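Ornano hand fault: what went wrong and what we changed
Speaker notes, August 5, 2020

Start with the setup, keep it short. Two hands over one table, the left one and the right one, sharing a control loop. The job is placing fruit on a plate. Ellery is our name for the placing routine. Clikinia makes the tendons, Hasier is the motor driver board.

Say up front that there was no injury. The fault was a hand that closed when it had been told to stay open.

First event, in June. The right hand was holding position, fingers open, waiting for the left to finish. The thumb closed by itself and kept pulling. The current limit should have cut in at 440 milliamps and it didn't. The operator hit the stop. One tendon was stretched and had to be replaced.

We blamed the tendon, and that cost us two weeks. Mention this, people in the room will have done the same.

Second event, same hand, new tendon. This time we had the driver logs. Pause before the next part.

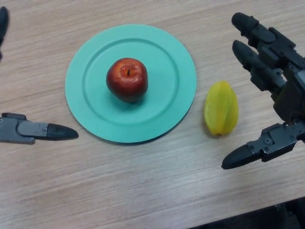
The logs showed the thumb encoder going quiet for 70 milliseconds. Hasier treats a missing reading as zero. Zero means fully open, and if the hold target is anything short of fully open, the controller sees an error and drives the finger closed to fix it. It never sees the finger arrive, so it keeps driving.

The current limit was in the same task that was waiting on the encoder. It was late for the same reason. Say this slowly — it is the main point of the talk.

Cause of the dropout was a connector at the wrist. It had been through about 3000 cycles and the cable had no strain relief.

Changes:
Missing reading now means motor off. No guessing.
Current limit moved to its own task on the board.
Wrist connector replaced every 6 weeks, cable clamped on both sides.
Stop button moved to the operator's side of the table.

Still open: the left hand uses the same board and has never shown the fault. We changed it anyway. We have not been able to make the dropout happen on purpose, so the fix is tested only by pulling the plug.

Skip the torque slide if time is short. Take questions.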